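Clothes swap is back at Vastau hall in March

Good news for anyone whose wardrobe doors no longer shut – the Vastau clothes swap is coming back in March, and it's moving to the big hall this time. I popped in last year meaning to stay for ten minutes and came home two hours later with a winter coat, a very loud jumper and a pair of cords I've worn nearly every week since. So yes, I'm a bit biased.

The rules are much as they were. You bring clean clothes you've stopped wearing, you get a token for each piece, and you swap your tokens for whatever you fancy. There's a limit of 17 items per person, up from 12 last year (hooray!). Jeans, jackets and children's things go fastest, so if you've got any of those lying about at home, please dig them out.
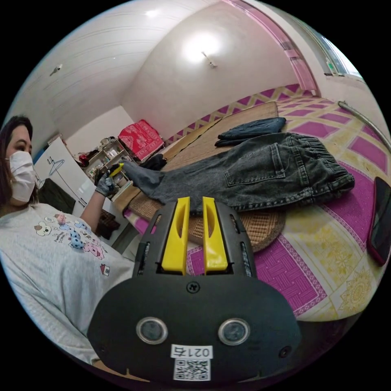 Doors open at 10am and it all wraps up at 4. Last year 462 people came through, which was a bit of a squeeze in the old library room, and the queue for the mirror went right out into the corridor. The main hall holds 400 at once, so there should be space to try on a coat without elbowing your neighbour. There will be proper changing cubicles too, lent by Husteck, the curtain shop on Vornier Road.

The other new thing is a mending table. The sewing group from the Amin centre will be doing small jobs while you wait – buttons, hems, that sort of thing – for a pound or two in the tin. Zips they'll look at, but no promises. I've got a skirt with a dodgy hem that has been sitting on a chair since the autumn, and I'm taking it along.

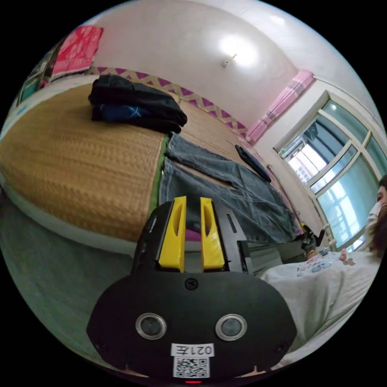 Shoes are welcome as long as they're in pairs and have some life left in them. No underwear, no pillows, and no duvets please, as there was nowhere to put them last time and they ended up blocking the fire door. Anything left over at the end goes to the charity shop by the station.

Entry is £1, under-fives free. You can drop bags off at the hall the evening before, between 5 and 7pm, and your tokens will be waiting at the door in the morning. Tea and cake in the side room as usual, and do get there early if you want the lemon one.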